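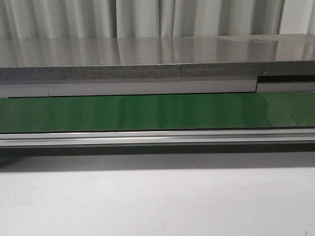 작업셀 운영 기준 개정 회의록

회의명: 컨베이어 작업셀 운영 및 청소 기준 개정 검토 회의
일자: 2019년 4월 6일
장소: Miltholm 2층 회의실
참석: Miltholm 설비기술, 생산운영, 안전보건, 품질 각 담당 / Clamero 시스템통합 담당 / Cisneros 정비 담당
배포: 참석 부서, Clulorance 프로젝트 공유 폴더
관련 문서: 작업셀 운영 기준서 개정안 2판, 2월 현장 점검 기록

1. 전차 회의 조치사항 확인

1.1 비상정지 버튼 위치 표시. 완료. 작업자 위치 양쪽에서 표시판이 식별되는 것을 안전보건에서 확인함.
1.2 셀 출입 기록 양식 통합. 완료. 종전의 정비용 양식과 생산용 양식은 폐기하고 단일 양식을 사용함.
1.3 벨트 장력 점검 주기 설정. 미완료. Cisneros에서 제출한 주기안은 가동 시간 기준이 아닌 달력 기준으로 작성되어 있어 재작성을 요청함. 본 회의 5항에서 재논의.
1.4 로봇 티칭 모드 암호 관리. 진행 중. 암호 변경은 완료하였으나 인수인계 절차가 문서화되지 않음.

2. 작업면 기준

2.1 녹색 벨트면과 상판 위에는 운전 개시 전 어떠한 물건도 두지 않는 것을 원칙으로 함. 공구, 장갑, 점검표, 시험용 부품을 모두 포함함.
2.2 생산운영에서 시험용 부품을 상판 끝에 대기시키는 방식을 허용해 달라고 요청함. 안전보건은 로봇 동작 범위와 상판이 겹치는 구간이 있으므로 불가하다는 의견. 협의 결과 대기 부품은 셀 외부의 부품대에만 두기로 함.
2.3 상판은 광택면이므로 얼룩과 긁힘이 비전 검사에 미치는 영향을 구분하여 기록할 것. 상판 오른쪽 끝 부근에 옅은 얼룩과 쓸린 자국이 있음. 품질은 해당 부위를 청소 후 재확인하고, 제거되지 않는 자국은 위치를 도면에 표시하기로 함.
2.4 상판 앞쪽 모서리는 두 구간으로 나뉘며 이음부에서 오른쪽 구간이 약간 높음. 개정안 초안에는 이음부 단차에 대한 항목이 없었음. 다음 내용을 추가함.
 - 이음부를 가로질러 부품을 밀거나 끌어 옮기지 않는다.
 - 이음부를 로봇 좌표계의 높이 기준점으로 사용하지 않는다.
 - 단차는 정기 점검 때 측정하고 이전 측정값과 함께 기록한다.
2.5 단차 허용값은 금회 결정하지 않음. Clamero에서 접근 경로의 여유 높이를 제시한 후 결정. 여유 높이가 확정되기 전까지 이음부 상공의 저속 접근 동작은 승인된 시험에 한함.

3. 반사 및 배경 조건

3.1 뒤쪽 커튼의 주름이 상판에 밝고 어두운 띠로 비치고, 녹색 벨트면에도 세로 방향의 반사광이 나타남. 품질은 비전 검사의 배경 조건을 기준서에 명시할 것을 제안하였고 전원 동의함.
3.2 커튼의 위치와 펼침 상태는 검사 조건의 일부로 취급함. 검사 조건을 등록한 후 커튼을 이동하거나 교체한 경우에는 재등록을 실시함.
3.3 무광 시트를 상판에 부착하는 안이 제출됨. 시트 가장자리가 들뜰 경우 그리퍼와 간섭할 우려가 있다는 Clamero 의견에 따라 보류. 편광 필터 적용안을 먼저 시험하기로 함.
3.4 시험은 커튼을 현 상태로 둔 조건과 완전히 펼친 조건에서 각각 수행하며, 조건별로 부품 300개를 투입함. 오검출 판정 기준은 현행 품질 기준을 그대로 적용함.
3.5 벨트의 오른쪽이 더 밝게 보이는 점에 대하여 조명 편차인지 벨트면 상태의 차이인지 질의가 있었음. 현 자료로는 판정할 수 없어 조도 측정 후 재검토함.

4. 청소 및 정지 절차

4.1 청소는 로봇 서보 차단, 컨베이어 전원 차단, 잠금장치 체결을 확인한 후 시작함. 티칭 모드 상태의 청소는 금지함.
4.2 청소 순서는 상판, 벨트, 알루미늄 레일 순으로 함. 레일은 길이 방향의 홈이 여러 줄 있으므로 부드러운 솔과 흡입기를 사용하고, 압축공기는 사용하지 않음.
4.3 오른쪽 모서리 구간 아래의 좁은 틈은 별도 점검 항목으로 신설함. 청소 도구나 손가락을 틈에 넣지 않으며, 이물이 확인되면 정비 담당에게 인계함. 틈을 막는 덮개의 설치 여부는 Cisneros에서 내부 구조를 확인한 후 보고함.
4.4 흰색 긴 패널과 왼쪽 짧은 구간 사이의 이음선은 육안 점검 대상으로 함. 벌어짐이 의심되면 재가동 전에 고정 상태를 확인함.
4.5 청소 후 재가동은 청소자 본인의 잠금장치 해제와 운전자의 작업면 확인을 모두 거친 후에만 가능함. 원격 재가동은 허용하지 않음.
4.6 생산운영에서 간이 닦기 작업까지 동일 절차를 적용하면 정지 시간이 늘어난다고 이의를 제기함. 정지 시간은 매회 15분 이내로 예상되며, 예외를 두지 않는 것으로 의결함.

5. 점검 주기

5.1 벨트 장력과 사행 상태는 가동 시간 기준으로 점검함. 잠정 주기는 약 3000시간으로 하고 Cisneros에서 근거 자료를 제출함. 근거 자료가 승인되기 전에는 월간 점검을 병행함.
5.2 레일 체결부와 상판 이음부는 벨트 점검과 동시에 실시하되 기록지는 분리함.
5.3 점검 결과에 이상이 있으면 자동운전을 중지하고 설비기술의 서면 승인 후 재개함. 구두 승인은 인정하지 않음.
5.4 벨트를 교체한 경우 비전 검사 조건 재등록과 로봇 추종 보정을 모두 실시함. 동일 색상의 벨트로 교체한 경우에도 생략하지 않음.

6. 변경 관리

6.1 로봇 프로그램, 컨베이어 속도, 검사 조건의 변경은 단일 변경 요청서로 접수함. 변경 항목이 하나뿐이어도 나머지 항목에 대한 영향 여부를 기재함.
6.2 시운전용 임시 프로그램은 파일명에 시험 표기를 넣고 자동운전 목록에 등록하지 않음. 시험 종료 후 삭제 또는 정식 등록 여부를 당일 결정함.
6.3 Clulorance 프로젝트의 다른 셀에 본 기준을 일괄 적용하자는 의견이 있었음. 셀마다 상판 구성과 커튼 배치가 다르므로 4항과 6항만 공통 적용하고, 2항과 3항은 셀별 부속서로 작성하기로 함.

7. 결정사항

7.1 운전 전 작업면 무적재 원칙 승인.
7.2 이음부 취급 항목 추가 승인. 단차 허용값은 보류.
7.3 커튼 상태를 검사 조건에 포함하는 안 승인.
7.4 청소 및 재가동 절차 승인. 개정 3판 발행일부터 적용.
7.5 벨트 점검 주기 잠정 승인.

8. 조치사항

8.1 이음부 접근 경로 여유 높이 제시: Clamero
8.2 이음부 단차 측정 및 기록지 작성: 설비기술
8.3 얼룩 및 쓸린 자국 재확인, 도면 표시: 품질
8.4 편광 필터 비교 시험: 품질, Clamero 공동
8.5 벨트면 구간별 조도 측정: 품질
8.6 오른쪽 구간 하부 틈의 내부 구조 확인 및 덮개 검토: Cisneros
8.7 벨트 점검 주기 근거 자료 제출: Cisneros
8.8 티칭 모드 암호 인수인계 절차 작성: 안전보건
8.9 기준서 개정 3판 초안 배포: 설비기술

9. 차기 회의

편광 필터 비교 시험 결과가 접수된 후 설비기술에서 일정을 통보함. 조치사항 8.1과 8.2의 결과는 회의 전에 서면으로 제출할 것. 회의록에 대한 수정 요청은 공유 폴더의 의견란에 항 번호를 표기하여 등록함.

작성: Miltholm 설비기술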